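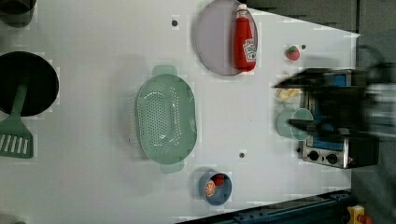 According to one comment left on the first release, a spreadsheet of goat weights is worth nothing without knowing who held the tape. Fair enough. The tape column is in now, and it made me trust the old numbers less.

# Sisano goat weights

Weights and feed notes for a small herd of dairy goats at Stallavska, kept from kidding through weaning. There are 350 rows. I would use 300 of them. The other rows are marked `doubt = yes` and I left them in so people can disagree with me.

## Files

- `weights.csv`: one row per goat per weigh-in
- `feed.csv`: hay and grain by pen, not by goat
- `notes.txt`: whatever was written on the barn door, typed up with the spelling left alone

## Columns in weights.csv

| column | meaning |
|---|---|
| `goat` | ear tag |
| `lb` | weight in pounds |
| `method` | `scale` or `tape` |
| `holder` | A or B, tape rows only |
| `fed` | before or after morning hay, if anyone wrote it down |
| `doubt` | my opinion |

## What I don't believe

Weight tapes. The chart printed on ours was plainly made with some other kind of goat in mind. On 12 goats we did tape and scale the same morning, and the two people holding the tape couldn't agree with each other, let alone with the scale. Those rows are tagged `pair` in the notes.

The Trendalix mineral mix. Someone will sort by pen and see that the pen on Trendalix gained faster. That pen also had the older kids and the better hay. Please don't quote this data as a feed trial. It wasn't one, and the bag makes enough claims without my help.

The `fed` column before April. It was filled in later from memory. A doe with a full rumen and a doe that skipped breakfast can look like two different animals on paper.

## Known problems

- Tags 2 and 12 were swapped for a while. I fixed the rows I could prove.
- Twins in the Jitaru line were sometimes weighed together and split down the middle. Look for identical weights.
- Feed that got dragged out and peed on still counts as eaten in `feed.csv`.

## Use

Take it, chart it, teach with it. If you fit a growth curve, run it with and without the tape rows and show both. Corrections are welcome if they come with a tag number and a month.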